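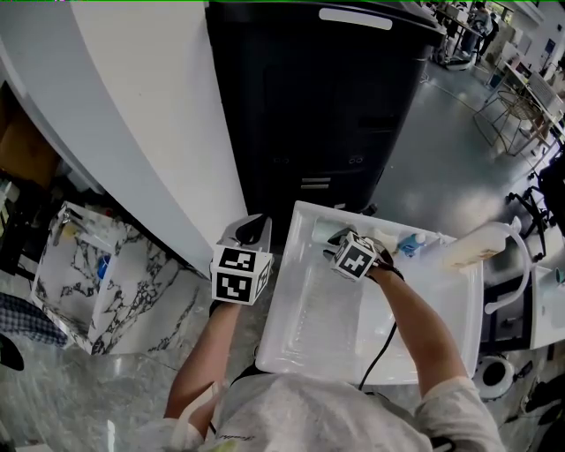

What caused most of the lost episodes? Pose tracking failed when the marker cube on one gripper was turned away from the overhead view or covered by the operator's arm.

4.3 Tracking Failures

Of 294 episodes recorded at the Linurport site in July, 83 were rejected during review. Altıntaş and Bhuiyan labeled each rejected episode independently. The most common fault was a jump in the estimated position of one gripper, which the Sikder filter accepted as real motion. Episodes recorded at the tray were affected more often than those on open floor.

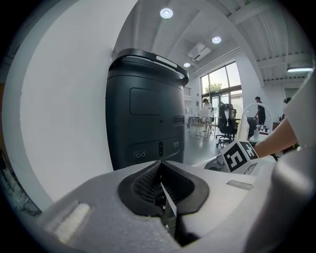

Figure 3. View from one hand-held gripper, with the marker cube of the second gripper at right and a tall black cylindrical unit behind.

A policy trained before review repeated these jumps on the arm, and the force limit stopped it in two trials. No one was hurt. We now reject any episode in which either cube is lost for more than three consecutive samples.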